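Retau Countertop Sim Pack for two-arm manipulation

Research equipment / Software / Simulation

Status: shipping, v2 from November
License: per lab, academic rate on request
Made by: Brenine
Contact: Ching-wen Yang (orders), Igor Urban (technical)

Overview

Retau is a simulated kitchen counter with a two-arm rig, a scripted task list and the evaluation code we used for the shadow result (see Method). Same assets, same lights, same seeds. Run it and you should get our numbers, or close enough to complain about.

Built for groups training pick and place policies from camera images who want to know how much of the score is coming from the lighting. In our case, a lot.

What you get

Counter scenes with microwave, second appliance, back wall strip
Bowls and baskets, woven and plain
Soda cans and other small packaged goods
Two-arm model with finger grippers, left and right separately posable
Overhead camera, fixed or jittered
Light rig with per-object shadow switch
Lai task runner (scripts, resets, scoring)
1,560 demonstrations, can-in-bowl and can-out-of-bowl tasks
Trained checkpoints for both policies in the Method section

Not included: real robot drivers. Fevex bridge sold separately, see that page.

Method, short version

Question came from Tanveer Mohmand. A policy trained on bright overhead light did fine on our test scenes, then fell apart when the light moved. Objects same, arm same, camera same. Only the shadows went somewhere else.

So we split it. Policy A: trained with one fixed light. Policy B: same demonstrations re-rendered with the light moved every episode, shadow edges hard or soft at random. Nothing else touched. Network, training steps, action space all identical.

Then the test. Shadow switch lets you turn off the arm shadows and keep the object shadows, or the other way round. Or leave both and rotate the light. Each condition starts from the same set of start poses, so you can compare run by run and not only on the totals.

Result

2,000 test runs with the light moved. Policy B finished 1,367 of them. Policy A did far worse, and most of its failures were early: arm starts down toward the counter, stops short, hovers. With arm shadows off, A fails in much the same way even under its own training light. Our reading is that A was using the shadow of its own gripper to judge height. Handy cue when the arm itself is mostly out of view. Bad cue when someone moves a lamp.

B is a bit slower on the approach. Chi-keung Kwan thinks this is the smoothing in the controller and not the policy, still open. If you find out please write.

Per-condition tables are in the download, folder "results". Failure clips too.

What it does not show

One task family. One counter. Cans and bowls only for the published runs, the other objects are in the pack but were not scored. No real robot numbers yet. Yee-man Su is setting that up, dont plan around it.

Also, the renderer gives clean shadows on a clean white surface. Patterned counters probaly behave differently. There is a patterned counter texture in the extras folder if you want to try it, untested.

Setup

Unpack, run the installer, run the Lai self check. Self check plays 100 short episodes and compares to a stored log. If it reports a mismatch on lighting, update your graphics driver first, then write to Igor with the log attached. Log, not a screenshot of the log.

Seeds are set in the config file, one per episode. Changing the camera height will invalidate the checkpoints. Changing bowl or can will not, though scores drop with the tall bowls.

Arm start poses: three presets, "wide", "near" and "over". Published runs use "over". The gripper shadows land on the open part of the counter with this one, so it is the one to use for the shadow tests.

Changes in v2

Shadow switch now per object (was all or nothing)
Can labels redone at higher resolution
Fixed: left finger clipping into the counter in "near"
Fixed: bowl shadow missing after reset
Removed: old scoring script, use Lai

Ordering

One license covers all machines in one lab. Upgrades from v1 are free, send your old key to Ching-wen. Delivery by download link, normally same day if the order is in before noon. Teaching use is fine under the same license. For anything commercial ask first.

Cite the pack by name and version please, v1 and v2 results are not comparable. 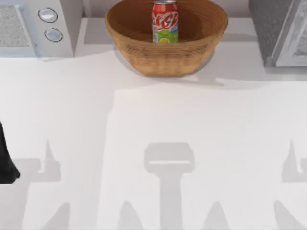
Retau counter, can in woven bowl, arm shadows on.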